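About Drorkilach

Drorkilach makes and repairs small brass hardware for cabinets, windows and picture rails. The company works from one building in Clondavville. Castings are bought in from a single foundry; machining, finishing, assembly and packing are done in house.

The current catalog lists 810 parts. Most are hooks, catches, stays, hinges and rail fittings in sizes that larger makers no longer stock. Each part has a drawing, a material note and a finish code. Drawings are sent free of charge on request. A part that leaves the catalog stays available as a special order for five years.

Standard parts are cast or turned in yellow brass. Unlacquered finish is the default and will darken with handling. Lacquered and aged finishes add time to an order. We do not plate over steel, and we do not supply matching screws in any metal other than brass.

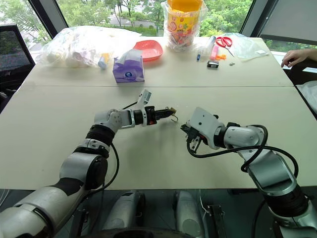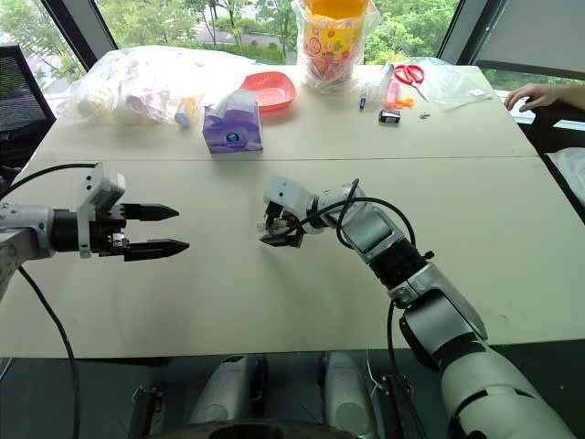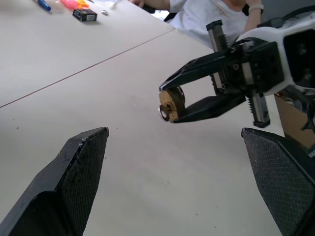 Repair work is handled separately from catalog orders and has its own intake form. Customers send the worn or broken part along with one sound part of the same pattern, if one exists. A hook with a thin curve, like the one on the brass-colored piece in the first picture, is measured at the bend and at the tip before a price is given, as these are the two places where old hooks wear most. Parts that can be brazed are brazed. Parts that cannot are copied from the sound sample, and the original is returned with the copy.

The Jakamier line was added when we took over the patterns of a closed window hardware shop. It covers casement stays and sash lifts only. The Babalola line covers picture rail hooks and is sold in boxes of 800 to framing shops and galleries. Both lines use the same finish codes as the main catalog.

The pattern store holds 2,751 patterns, including many that have never been cataloged. Searches are made by dimension, so please send measurements in inches with any inquiry. A photograph helps but is not enough by itself.

Prices are reviewed each March. Quotes stay valid for the period printed on them. Trade accounts are open to registered businesses; the application form is on the Contact page.

Page last revised 6/9/19.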